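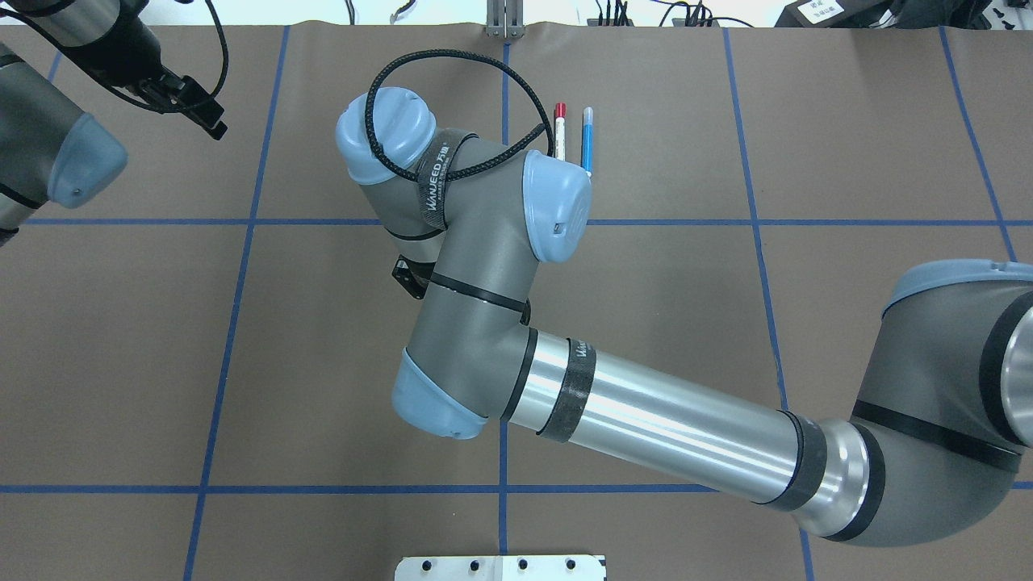
Marker cell, two arms, taped table. Budget notes for the next one in this thread.

**1/** We're pricing a second two-arm cell for the Estton lab, to be ordered in March. Posting the line items because the quotes we got from Prelby and Bodnár were laid out so differently that it took a full afternoon to compare them. Prices left out, they're under NDA. Proportions and quantities are fair game.

**2/** Arms first. The arm price in both quotes covers the arm, controller and power supply. Prelby lists the gripper as a separate line. Bodnár includes a gripper but charges for the mounting flange. Ask for the flange drawing before you sign, and check the bolt pattern against the plate you already own.

**3/** Cabling is the line we got wrong last time. We budgeted for the cables in the box and nothing else. What you also need: strain relief, spare gripper leads, straps and ties along the links, and time for someone to route it all. The loop over the wrist has to be long enough for full rotation and short enough not to catch on the other arm. Expect to redo it.

**4/** Hook-and-loop straps beat zip ties anywhere you'll need to reopen the run. We still use a cable tie at the wrist. Straps are a rounding error in cost, so order a bag of 97 or whatever size the supplier sells and stop thinking about it.

**5/** Spares. Our rule for the new cell is one spare gripper per two arms and 4 spare gripper leads. No spare joints. Joint modules have an 11 week lead time from Bodnár and we asked Lutitz to quote a loaner instead. The loaner came in cheaper than holding stock, even with shipping both ways.

**6/** Table. Buy a plain top and tape the grid yourself. We priced a laser-etched surface and dropped it. The layout gets revised with every new task and tape comes up in a few minutes. Blue on brown reads fine by eye. Test your own camera under your own lights before you commit to a color.

**7/** Base mounts deserve their own line. Both vendors assume you have a rigid plate with holes in the right places. Machining was quoted at 3 weeks. If the plate is late, everything behind it is late, including the acceptance test, and payment terms usually run from delivery of the arms — not from the day they're bolted down. Get that clause changed. Prelby agreed to it, Bodnár is still reviewing.

**8/** Consumables for a marker task: markers, caps, tape, something to wipe the top with. Put it on the operating budget. Our purchasing system wants an asset tag on anything in a capital request and I'm not tagging a marker.

**9/** Floor and bench space. The arms are the easy part. Power bricks, plugs and controllers need a home behind the work surface, and that strip fills up fast. For the new cell we're adding a shelf under the back edge and a switched power strip per arm, so one side can be shut down for service.

**10/** Service contract: declined for year one on both quotes. The warranty overlaps almost all of it. Will revisit once we have hours on the joints.

**11/** Open items are the Lutitz loaner terms, the Bodnár payment clause, and whether the shelf counts as furniture. Facilities says yes. If it does, it comes out of a different account and needs a separate form.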